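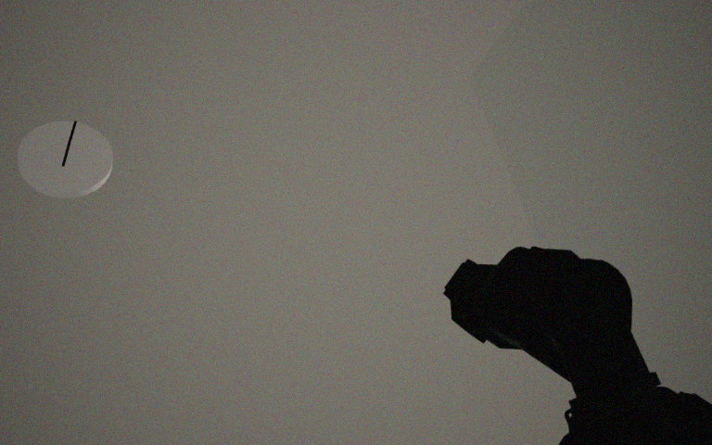
Rendered test scene at low light: arm at lower right, single-pointer disc at upper left.

Hendari Planner 3, reviewed 2021-05-25

Hendari is a motion planning and perception package for simulated arms. We ran it for most of May on a single workstation, with Jaltater as the renderer and our own controller underneath. Installation is one archive and one config file. The config parser rejects tabs without saying which line it stopped on.

The planner is the strong part. Over 500 queries in the disc scene it returned a valid path for all but three, and each of those had a start pose already touching the joint limit. Median planning time was 119 ms. Paths are smooth enough to send straight to the controller, although the default velocity scaling is timid and we raised it on the first day.

Perception is weaker. The pose estimator finds the disc outline reliably, but it takes orientation from the pointer line, and with render noise turned up the angle jumps between updates. Averaging over several updates fixes this at the cost of lag. The older Dralus estimator handled the same noise better and exposes its confidence value, which Hendari hides.

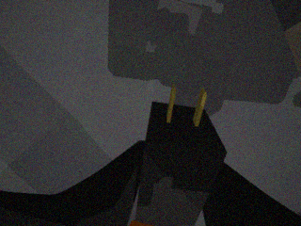
Gripper view, same noise setting. Yellow prongs open, nothing between them.

Segmentation from the gripper view was mixed. The yellow prongs were masked correctly on nearly every run. The black gripper body was often merged with the dark grey regions behind it, so self-filtering should be done from the robot model, as Hviid does by default. In Hendari it is a flag called model_mask, off by default and missing from the manual.

Logging is good. Every query can be replayed from its seed, and 100 replays gave identical paths.

Rating: planner 4 of 5, perception 2 of 5, tooling 4 of 5. We are keeping the planner and feeding it poses from Dralus.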